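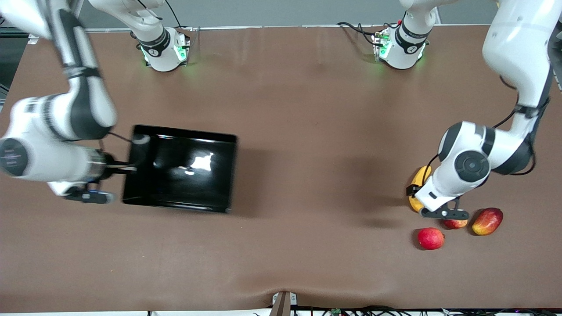

Ask a robot to put fruit on a tray and you'll learn a lot about what it doesn't know. A person does this half asleep on a Monday morning. You look at the apple, your hand goes out, and the other hand has already slid the tray a little closer without being told.

That second hand is what got me on the train to Pryor, where a small research lab called Zudano has spent the past year on a project named Flurkwood. The idea is simple enough to explain over a sandwich (which is how I first heard it). Most two-armed robots are taught as if they were one big machine: a person steers both arms through a job, the computer records everything, and a single program learns to copy the lot. It works, but it's hungry. Teach it to load a tray with apples and it may need a fresh pile of lessons before it can cope with a banana.

Flurkwood splits the job in a different place. One arm learns to hold and the other learns to pick, each with its own program, and a third, much smaller program does nothing but pass hints between them. The holding arm finds out where the next piece is likely to come down. The picking arm finds out when the tray has tipped. Neither gets the full picture of what its partner is doing, and the team thinks that's why the skills carry over so well to new objects!

I love this, partly because it sounds like it should fail. The first version did, for 14 weeks. The arms were polite to the point of paralysis, each one waiting for the other to settle before it moved. The fix was to let the hints go stale. A message now lasts 3 seconds, and after that an arm has to make up its own mind. Overnight the robot stopped dithering and started finishing jobs.

The numbers are good. The older one-program approach needed 2000 recorded lessons to load a mixed tray reliably in the lab's own tests. Flurkwood got to the same level with 30 lessons per object, plus one shared set for the tray. Those are results from one lab, on one pair of arms, and the people who got them were the first to say so. 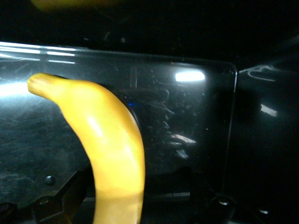 The banana from the picking side, as a wrist camera gets it.

Bananas turned out to be the great teacher. An apple is forgiving, because you can come at it from nearly any side and close your fingers. A banana has a right way and several wrong ways, and the curve means the best spot to grab depends on which way it's lying. Shiny surfaces make it harder still. Glare can look like an edge, and a reflection can look like a thing worth picking up. The team went back and forth about using dull materials to make life easier, then decided that kitchens and packing rooms are full of shine and the robot might as well get used to it.

There's plenty it can't do yet. Soft fruit is off the menu, grapes are a disaster, and a tray that gets heavy on one side still confuses the holding arm. The next round of work, under the name Detosov, starts in November and will swap the tray for an open bag, whose shape changes every time something goes in. I've already asked if I can come back for that.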